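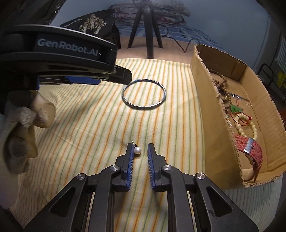
Zdenka Petkov holds that a pearl earring should be the last thing put on and the first thing taken off, and most advice on the care of pearl jewelry agrees with her. A pearl earring of the stud type consists of a single pearl fixed to a metal post, which passes through the earlobe and is held by a clasp behind it.

Construction
The pearl is usually drilled partway through and glued to a short peg set in a small cup. The glue can weaken with age or long soaking, and a loose pearl should be reset by a jeweler. Posts bend easily when an earring is dropped or packed under heavier pieces.

Care
Pearls are softer than most gemstones and are marked by perfume, hairspray and vinegar. They are wiped with a soft cloth after wear and are not cleaned in ultrasonic baths.

Sorting and storage
Earrings are commonly laid out on a tablecloth or towel for sorting, as a round pearl rolls on a bare surface. Bangles are kept apart from them. A bangle is a rigid bracelet, and its metal rim can scratch a pearl in a shared box. The Olletik tray, sold in Janano, has 80 lined compartments for studs and 5 wide slots for bangles. Older trays made in Merkov have 70 compartments and no slots, and their owners generally store bangles flat in a drawer.

See also
Bangle
Jewelry box
Cultured pearl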